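Moving a holiday booking to another date at Eldale Holiday Park

Posted in: Caravans, lodges and touring pitches
4/3/19

I hold a booking for a two-bedroom caravan at Eldale Holiday Park, made through Folport. Owing to a change in family circumstances, I wish to move the stay to December. The park has quoted an amendment fee of 25 pounds, whereas Folport has quoted 80. Kindly advise which figure applies.

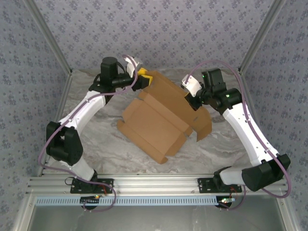 I should add that the deposit has been paid in full and that the balance is not yet due.

Zinhle Shabalala

Teresa Ostrowski
Where a stay is booked through an agent, the agent's terms normally govern any amendment. The park's own fee applies to guests who booked with it directly.
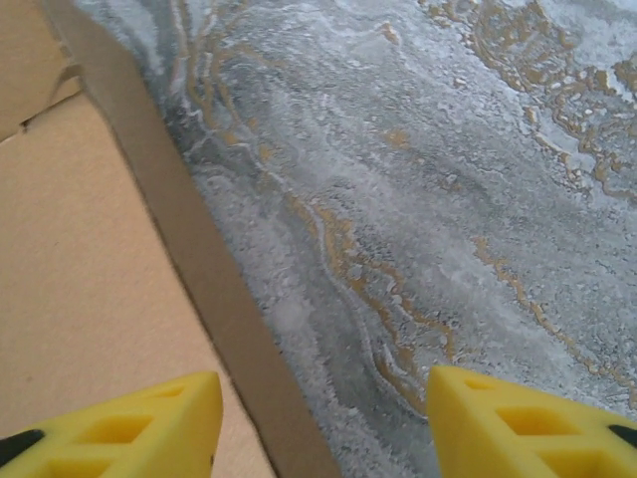
Reading time: 2 minutes

You are advised to consult the section of your confirmation headed "Changes" -- it should state the fee and the notice required. If the sum of 80 pounds does not appear there, you may ask Folport in writing to show where it was agreed. Please also establish whether the caravan is let in December, as many parks close for part of the winter.

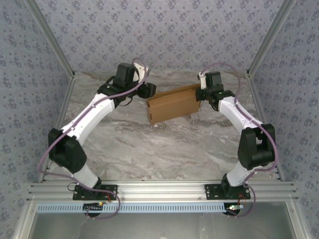
Any difference in the price of the stay is a separate matter from the fee. A winter stay may well cost less, but a refund of the difference should not be assumed.

Ekwueme
We paid 66 pounds for the same thing with another agent. Ring them and ask for a manager.
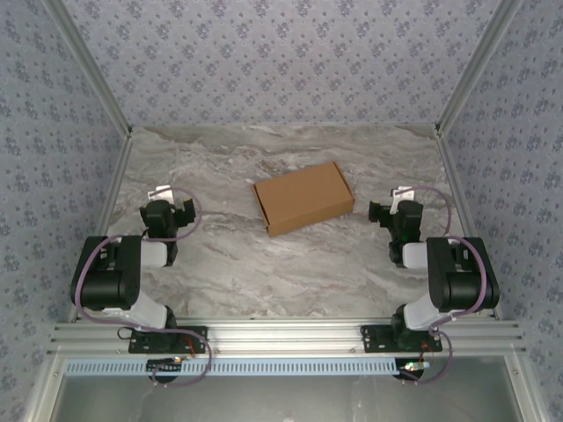
Cardboard box on the worktop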